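How to brown diced beef on a glass gas hob

This page covers browning beef for a stew or a pie on a gas hob with a glass top. It assumes about 600 g of beef, a frying pan and one burner. If you have more meat than that, work through it in the same way and allow extra time. The oven stage is on a separate page, and so is the Nornlow pie crust.

## What you need

- 600 g stewing beef, in one piece or ready diced
- 2 tablespoons of plain oil (sunflower or rapeseed)
- Salt
- A frying pan with a flat base
- A large plate
- Tongs or a wooden spoon
- Kitchen paper

Olive oil will do, but keep the heat a little lower. Don't use butter at this stage as it catches before the meat has coloured.

## Check the hob first

Glass hobs show every splash and they scratch more easily than enamel. Wipe the glass with a damp cloth and dry it. Grit under a pan support will mark the surface the first time the support moves, so lift the support off and wipe under it too.

While it is off, look at the burner cap. It should sit level, with the slots round the rim clear. A cap that is slightly tilted gives a flame that is tall on one side and weak on the other, and the meat on the weak side will go grey and wet. If the slots are blocked, clean them with a dry toothbrush or a wooden cocktail stick. Don't use a metal pin.

Put the support back and press on each prong in turn. If it rocks, turn it until it settles. Then set the pan on it, centred over the cap. 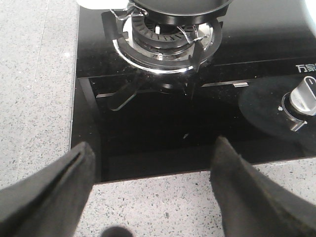
*Pan on its support over the burner, with the control knob to the right.*

Turn the pan handle in over the worktop so that it doesn't stick out over the front edge. Keep tea towels, packets and the oil bottle well back from the burner.

## Prepare the meat

1. Take the beef out of the fridge 18 minutes before you want to cook. Longer does no good and in a warm kitchen it isn't a great idea.
2. Pat it dry with kitchen paper, then do it again with a fresh piece. Damp meat steams.
3. Cut it into bite-sized chunks. They don't need to match, but very thin bits will dry out before the thick ones are done, so put those aside and add them last.
4. Trim off hard white fat and any silvery skin. Leave the softer fat in.
5. Salt the meat just before it goes in the pan.

Wash the board and knife in hot soapy water as soon as you have finished cutting, and wash your hands as well. The raw meat dish goes straight into the sink. Never put the cooked meat back on it.

## Brown it

1. Heat the dry pan over a medium-high flame for a minute or so. The flame should stay under the base. If it licks up the sides, turn it down.
2. Add one tablespoon of oil and tilt the pan to spread it.
3. Lay in half the meat, with gaps between the chunks. It should sizzle straight away. If it doesn't, take the meat out and wait.
4. Leave it alone until the underside lets go of the pan. If a chunk sticks when you try to lift it, it isn't ready.
5. Turn the chunks and colour the other sides. Two or three good sides are enough for a stew.
6. Lift the meat on to the clean plate and keep it to one side so there is space for the second lot.

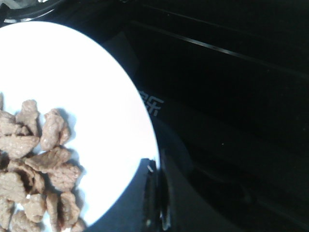 7. Add the other tablespoon of oil and repeat with the rest of the meat. If the brown bits in the pan have started to turn black, wipe them out first.
8. Turn the gas off and leave the pan where it is until you need it for the onions.

## If the meat stays grey

This is nearly always down to water or crowding. Meat that has been frozen lets out a lot of liquid, and ready-diced packs can be wet as well. If liquid starts to pool in the pan, tip it into a jug, dry the pan with kitchen paper held in tongs, and start again with fewer chunks. Keep the liquid and add it to the stew later.

Pale meat can still go in a stew. The gravy will be lighter in colour and milder, and you can make up for some of that by cooking the onions for longer.

Browned meat for a stew is not cooked through. If you aren't carrying on straight away, cook it fully before it goes in the fridge. Don't part-cook it one day and finish it the next.

## Loosen the pan

Put the pan back on a medium heat with a splash of stock or water and scrape the base with a wooden spoon. The brown layer should come away in less than a minute. Pour this over the meat in the casserole, along with any juice left on the plate.

## Clean the hob afterwards

Wait until the glass and the supports are cool. The supports hold heat for a good while after the flame is out, so test with the back of your hand held close, without touching.

- Pick up loose crumbs with a dry cloth before you wipe. Rubbing them in causes fine scratches.
- Wipe grease with warm water and a drop of washing-up liquid. Two passes, then a clean damp cloth.
- Wash the pan support in the sink and dry it fully before it goes back.
- Go round the control knob with a cloth wrapped over a fingertip. Don't spray cleaner at it.
- Use a cotton bud along any joins or trim.
- Buff the glass dry or it will streak.

For baked-on spots, lay a wet cloth over them for ten minutes and try again. Scouring pads leave dull patches on black glass, and those don't come out.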